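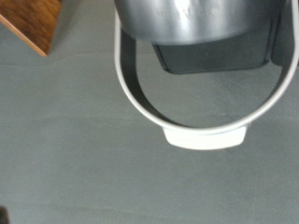
Kitchen & Small Spaces > Coffee Corner > Storage and Organizing
4 min read

Pods: box, drawer, or bin?

pinecone_lane
I'm redoing the coffee shelf before December when both my sisters come to stay. Right now the pods live in the cardboard boxes they came in, three boxes open at once, and the flaps won't stay down. The shelf is 15 inches wide and 8 inches deep, and it also has to hold a steel canister and the mugs. I'm thinking of dumping all the pods in one white plastic bin and being done with it. Does anyone do this and regret it?

ratchet_and_rye
Did it last year. No regrets. Boxes go in recycling the day I get home from the store. One bin, lid off, grab what you want.

Ye-seo Byun
I went the other way. I had a bin and got tired of digging for decaf at 6 in the morning. Now I have the Olto drawer that sits under the machine. You see every lid at once. It costs more than a bin, but the machine goes on top, so you don't lose any counter.

ratchet_and_rye
The drawer is fine if your machine isn't tall. Mine hits the cabinet when I open the top to load a pod, and that's with nothing under it.

pinecone_lane
Mine would hit too, I just measured. So the drawer is out unless I pull the machine forward every time, and I won't.

mudroom_mel
Whatever you use, store them lid up. A bin of pods thrown in any which way is a bin of plastic cups all the same shape, and you end up turning over every one to read it. Lid up you can read the name without touching anything.

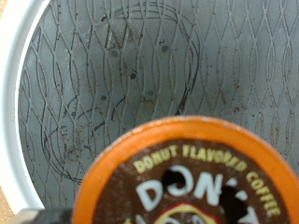
Also sort by flavored and plain if you can. In my house the donut flavored ones go first and the plain dark roast sits there for weeks. If they're mixed, people paw through to get to the donut and the rest ends up on its side.

ratchet_and_rye
That's a lot of rules for coffee.

mudroom_mel
It's two rules.

Ye-seo Byun
I agree with Mel on lid up. I don't agree on sorting. With guests they'll be out of order by the second morning. Put out 15 pods on a plate and keep the rest in the closet.

hallway_closet
What goes in the steel canister? If it's ground coffee I'd keep that away from the machine. Mine sat beside the kettle and the steam got to it every time I opened the lid. I moved it to the other end of the counter.

pinecone_lane
Sugar, so I think it can stay. The plate idea is good, but I have a cat who knocks pods on the floor. A bin with sides is better for me. Is there one with dividers that isn't deep? The Fivau one I looked at is taller than the gap under my shelf.

hallway_closet
Moya makes a low one with a divider that slides out. I use it for tea bags. Pods fit in one layer. Check the inside measurement before you buy, the one on the label is the outside.

ratchet_and_rye
Or cut down one of the boxes you already have and set it in the bin. Free divider.

pinecone_lane
Going with a low bin, lids up, flavored on the left. I'll try the cardboard divider first and buy the Moya if it falls apart. The extra boxes are moving to the hall closet tonight.

mudroom_mel
Write the flavor on the end of the box before it goes in the closet – the side that faces out.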